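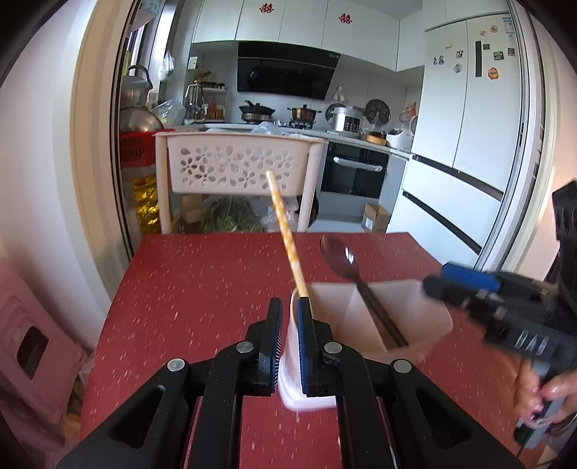

Hand-held gripper closed on the white cup, chopstick inside, utensil holder to the right.

Linduvside Tabletop: fault subset

README

This folder holds the recordings from the Linduvside kitchen set that were pulled from the main release after a grip width fault. They are kept apart for people working on fault detection. Please don't merge them back into the training split.

What went wrong

The left gripper began reporting the wrong finger opening partway through a session in December. The encoder magnet had worked loose on its shaft, so the logged width drifted while the video stayed correct. In the worst episodes the log says the fingers are open by some 16 mm when they are plainly closed on an object. The right gripper was not affected.

The fault was missed on the day. Our check compared the width at the start and end of each episode, and the magnet often slipped back – so both readings looked fine. It came to light when a policy trained on the data at Mondham kept letting go of cups early.

Contents

90 episodes, all two-handed, all at the same table. Tasks are moving a cup, taking a utensil out of a holder and putting one back. Each episode has video, gripper pose, logged width and a fault flag.

fault = 0: width agrees with the video
fault = 1: drift present, grip still readable
fault = 2: width unusable
fault = 3: not reviewed

Flags were set by hand from the video. Short slips may have been missed, mainly where a hand or object hides the fingers.

Known problems

Width is not corrected in any file. We tried a fixed offset and dropped it, as the drift changes within an episode.
Pose is good throughout and can be used as it is.
Timestamps in the width log run slightly behind the video.

Changes since

The magnet is now glued and pinned. The Ditesus recorder stops if the width jumps while the fingers are still, and operators close both grippers on a gauge block before every episode.

Licence

Same terms as the main set. Cite as Upadhyay, Linduvside Tabletop, fault subset.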